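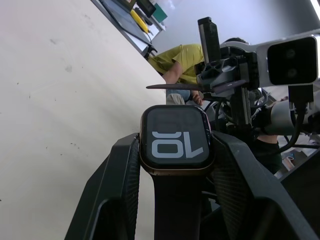 Gold or bronze case, black band, big numbers.

I stopped wearing a watch to bed in March. I had tracked my sleep for 540 nights by then, and I know the number because the app puts it at the top of the page every morning, next to a score out of 100. I want to write down what changed, mainly for my own use, but a few people asked after my last post.

The app is called Skimari. I paid for the full version after the trial ran out, and I don't think it is a bad app. It has a clean page for each night and a longer report at the end of the month. My trouble was with how I used it. I would wake up, lie there, and decide how I felt. Then I would check the score and change my mind. A 62 could ruin a morning that had started out fine. A good score did less for me than a bad one did against me.

I also started doing things for the score. I went to bed at 9:30 when I wasn't tired and lay in the dark until 11. I skipped a late dinner with friends in Losusham because it would have thrown off my bedtime average. I still feel dumb about that one. The restaurant has closed now.

The first week without it was not great. I kept reaching for my wrist at night to see the time, and when there was nothing there I got up and went to the kitchen to look at the stove clock. So I bought a plain alarm clock and put it on the dresser facing the wall. It rings, I get up and turn it off. I can't see the time from bed and I've mostly quit wanting to.

Here is what I do now. The phone charges in the hallway. I read until my eyes get heavy, paper books only, and lately that means an old mystery that runs to 877 pages and is too heavy to hold over my face. I have coffee before noon and none after. The bedroom window stays open a few inches unless it's raining hard. I did buy a new pillow, the flat one from Daltosik, and returned it after 3 nights. My neck hurt. I went back to the old one, which is lumpy on one side.

Am I sleeping more? I don't know, and I have no way to check. I think I wake up about as often as before, usually once, around four. The difference is that I used to look at the time and start doing math about how many hours were left. Now I roll over. Sometimes I fall asleep again quickly and sometimes I hear the first bus.

I still wear a watch during the day. I like it for timers and for seeing the weather before I leave the house – and for walking, where the step count has never bothered me the way the sleep score did. It comes off when I brush my teeth.

The Skimari renewal came up last month and I let it go. Before it closed I exported everything, nearly 300 pages as a PDF, and I haven't opened the file. I might delete it.

Next post will be the tomatoes. I started them too early again and they've taken over the windowsill in the back room.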